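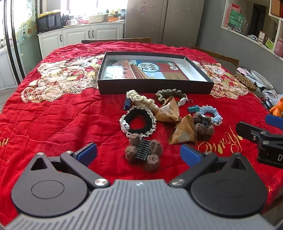 Vol. 7, No. 3

Transfer Credit Between Plombridge and Okonkwo Colleges
Student project report, Grímur Brøndum
28 Aug 2021

1. Purpose
The project measured how many first-year credits survive a transfer from Plombridge College to Okonkwo College. Both schools publish a course equivalency table, and the two tables do not match.

2. Method
Course codes were copied from each catalog into a spreadsheet and paired by title and credit hours. The set held nearly 200 courses. Lab sections were listed apart from lectures.

3. Results
Writing and math courses paired cleanly. Lab science did not - Okonkwo grants lecture credit only, and the student repeats the lab. Three statistics courses appear in one table and are missing from the other.

4. Open items
The October catalog update was not available. Courses numbered above 2000 were left out and need a separate check with the Okonkwo registrar.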